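为什么布会皱?

把一件刚晾干的棉布衣服揉成一团,过五分钟再打开,上面会多出许多弯弯曲曲的线。把一张纸揉成一团再打开,也会这样。可是把一块橡皮捏一捏,松开手,它又变回原来的样子。布和橡皮为什么不一样?这篇文章讲的就是布的皱褶:它从哪里来,怎样变平,还有叠布的时候应该从哪里下手。

布是用什么做的

先找一块旧手帕,再找一个放大镜。把手帕放在亮的地方看,你会看到许多细线,一些竖着,一些横着,一上一下地穿过去。竖着的线叫经线,横着的线叫纬线。这样做出来的布叫机织布,床单、手帕和衬衫大多是机织布。

T恤和袜子不一样。它们是由一个一个小线圈套起来的,叫针织布。你拉一拉袜子口,线圈会变长变窄,所以袜子能伸得很长。手帕就伸不了这么长。

再从手帕边上抽出一根线,用手指把它搓散。线里面还有更细的毛毛,那是纤维。棉线的纤维来自棉花。棉花的种子外面长着一层白色的长毛,人们把长毛摘下来,梳顺,拧在一起,就成了线。羊毛线的纤维来自绵羊。还有一些纤维是工厂里做出来的,比如涤纶。

皱褶是怎么来的

一根棉纤维比头发还细。纤维里面有许许多多看不见的小链子,小链子之间互相拉着,像小朋友排队时手拉着手。

布被折弯的时候,小链子也跟着弯。有些手松开了,小链子挪了一点位置,又和旁边新的小链子拉上了手。等你把布打开,它们还在新的位置上拉着,布就保持着弯的样子。这就是皱褶。

水会让这件事变得更容易。水钻进棉纤维里,小链子的手就拉得不那么紧了,很容易换位置。所以湿衣服团在盆里,干了以后会特别皱。反过来也一样:湿衣服如果抖平了再晾,干了以后就会比较平。

热也有同样的作用。大人用的蒸汽熨斗又有热又有水汽,小链子很快松开手,熨斗的底板把布压平,小链子就在平的位置上重新拉好。熨斗很烫,小朋友不要自己用。

涤纶不太怕皱,因为水不容易钻进它的纤维里。羊毛像小弹簧一样是卷的,弯了以后自己会慢慢弹回来。把羊毛衫挂一个晚上,上面的皱褶常常会少很多。亚麻最容易皱,穿着亚麻裤子坐一会儿,膝盖后面就会出现一道道横线。

捏住一块布

布是软的,没有固定的形状。拿起一个盒子,盒子还是盒子。拿起一块布,布就变成另外一个样子了:被捏住的地方聚成一小把,旁边的地方鼓起来,形成又大又软的褶子。

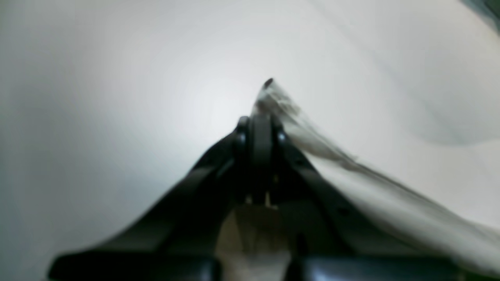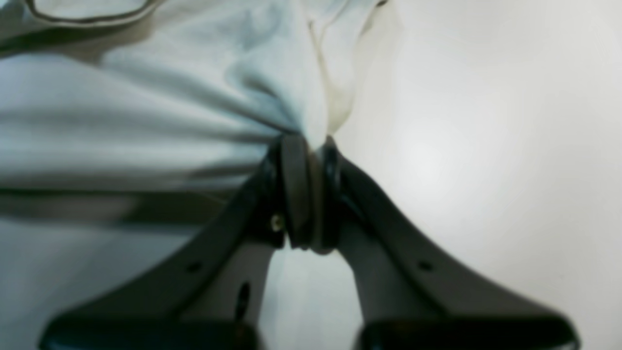
白色的布上有大而软的褶子,有一处被夹得聚在了一起(第二张图)。

布上的褶子分两种。一种是软褶,一拉就没有了,布上不留痕迹。另一种是硬褶,有一条细细的线,拉平了还看得见。窗帘挂着的时候,上面那些一道一道的波浪就是软褶。衣服压在箱子底下很久,拿出来看到的多半是硬褶。

软褶放久了,上面又压着重东西,就会变成硬褶。所以收衣服的时候不要随手一堆。

你可以看看软褶是往哪里走的。从布的中间捏起来,褶子会从你的手指下面向四面散开,像一把没有完全打开的伞。从一个角捏起来,布就垂成长长的一条,褶子都往下走。用两只手各捏一个角,往两边拉开,上边就变成一条直线,褶子少了很多。

所以叠布的时候,最要紧的一件事是先找到角。

找角的办法

一大块布堆在床上,角常常藏在里面。可以照下面的办法找。

1. 先随便摸到一段布边。布边比别的地方厚一点,因为那里的布折过来缝了一道线。
2. 用手指轻轻夹住布边,顺着它往前滑,不要松手。
3. 滑到不能再往前的地方,就是一个角。把它捏在左手里。
4. 右手从这个角出发,顺着另外一条边往前滑,滑到下一个角。
5. 两只手都捏住角以后,站起来,把布提高,轻轻抖一抖。

布如果太大,就请一个人帮忙,你们各捏2个角,往后退,直到布绷平。然后一起往中间走,把角对上角。

叠手帕比叠床单容易,可以先用手帕练习。对折一次,用手掌从中间往两边抹,把里面的空气赶出来。再对折一次,再抹一次。抹的时候不要从两边往中间推,那样会在中间推出一道鼓包。

小实验:哪块布最爱皱

你需要准备:一块棉布,一块涤纶布,一小块羊毛织物,三个一样大的杯子,还有一个钟。布要剪得一样大,请大人帮忙剪。

把三块布分别揉成小团,塞进三个杯子里,用同样重的东西压住。等5分钟,把布拿出来,平放在桌上,不要用手抹。看哪一块上面的线最多,哪一块最少,把结果画在本子上。

接下来用喷壶在棉布上喷一点水,再揉一次,压到它干为止。和第一次的画比一比,看看线是变多了还是变少了。

如果家里没有羊毛,用旧袜子也可以。袜子是针织的,得到的结果会和手帕不一样。想一想,这和线圈有没有关系。

有些皱褶是故意做的

皱褶不都是要去掉的。百褶裙上的褶子就是故意压出来的,走路的时候裙子能张开,腿迈得开。做百褶裙的工厂会把布夹在两张折好的硬纸中间,用蒸汽蒸热,等它凉了再拿出来,褶子就留在布上了。

还有一种布叫泡泡纱,上面有一条一条的小鼓包。织的时候,有的线拉得紧,有的线放得松,松的地方就鼓了起来。泡泡纱贴在身上的地方少,夏天穿比较凉快,洗完也不用熨。

窗帘上的褶子也是有用的。布比窗户宽,打了褶再挂上去,拉开的时候才能把窗户盖严。

词语表

经线:布里竖着走的线。
纬线:布里横着走的线。
纤维:组成线的细毛,可以来自植物、动物,也可以由工厂制造。
机织布:由经线和纬线交叉织成的布。
针织布:由线圈套成的布。
布边:布的边缘,做成用品以后常常折起来缝好。

下次收衣服的时候,挑一件棉布的,看看领子和口袋旁边。那里的布有好几层,皱褶的样子和别处不同。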